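**Two-arm mobile base: buy this year or keep going in sim?**

**rtagle** 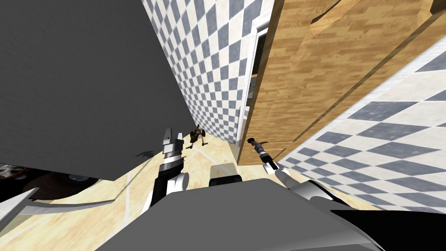 *Sim, floor pickup task: both arms forward, figurines on the floor, doorway at the far end.*

Budget closes in August. I have two quotes for a bimanual base. Cindeck is $3,466 a month on lease, minimum term 29 months. Stavisach sells outright but wants a deposit now. The task is toy pickup at floor level in a tiled house layout. Is there a case for committing before the sim work is done?

**r_umali**

No. Check floor reach first. A lot of bases this size lose it once the torso is in the way. Get the arm spec at floor height in writing.

**jcatacutan**

Disagree with waiting. Our lead time on grippers alone was four months. Pay the deposit, finish sim in parallel.

**r_umali**

A deposit on the wrong arm length is still money gone. Is it refundable?

**rtagle**

Partly. They keep $1,579.

**F_Mercado**

Budget for spare fingers too. Thin-legged items like the brown one are hard on parallel jaws in my experience. I'd hold around $1,000 for fingertips and pads, whichever vendor you pick.

**jcatacutan**

Fair, but that's a consumables line. Keep it out of capital.

**rtagle**

Will ask Stavisach for the reach drawing and post it when it arrives.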